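Brerville Tenants Association
Minutes, Jun 2, 2026

Present: Ga-eun Cha (chair), Burgi Imhof, Emil Ruchti, So-yul Yang, Saskia Quinlan (notes)

Started late, door code wrong again. Last minutes OK'd, no changes.

Bike room
Too full. Emil wants tags on every bike, untagged ones out by July. Burgi says give people longer, some are away all summer. Agreed: tags now, nothing gets moved before a second notice. Emil to print 100 tags.

Laundry
Dryer 2 still eats money. Brastitero came out, said part on order, no date. So-yul will call again. Price stays the same for now. Sign-up sheet goes back on the wall, people were taking other peoples slots.

Lobby
Quotes for repainting: Hedon and Patrício. Patrício is cheaper but wants the hall empty all day. Hedon would do it in two parts. Color not settled, long talk, no vote. Off-white got the most nods.
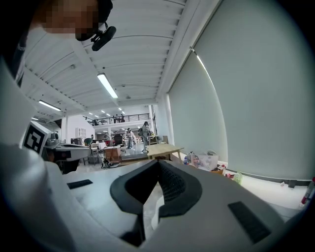
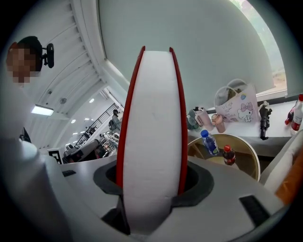
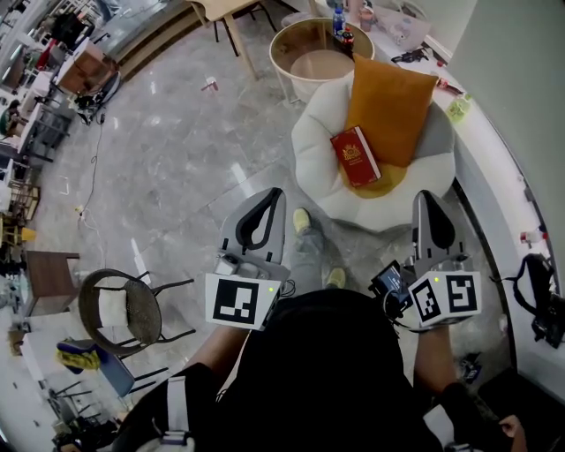 Burgi Imhof asked that the stair rail get done in the same job, it's chipping on the second landing and kids pick at it. Also doesn't want to pay twice for set up. Ga-eun will ask both firms to add it to the quote.

Yard
Hose leaks at the tap. Emil has a washer, will try it. Tomato beds: two still free, sign up with So-yul. No grills under the balconys, please, this was in the last notice too.

Money
$40 out for light bulbs, Saskia paid, to be paid back. Receipt handed in.

Other
Mail room key: one missing. Check your pockets.

Next meeting in July, date to be posted by the mailboxes.

S.Q.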